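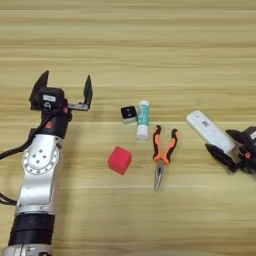

*By Kazimiera Adamczyk | Opinion*

A shared worktable should hold only what the present task requires. Pliers and a glue stick are small things - left out, they still claim space.

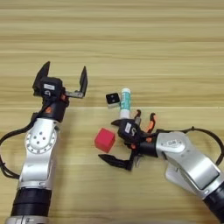 **Who should clear the table?**
The person who used it last.

Our office on Marciniak sets aside 30 minutes a week for tidying. I consider that too late.
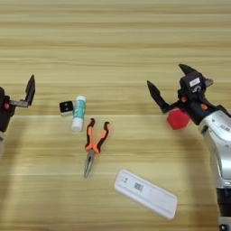
Remby objects that a tool put away is a tool forgotten. I would answer with a labeled drawer.
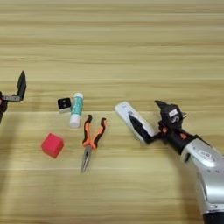

## Before December

Each table should be assigned one drawer.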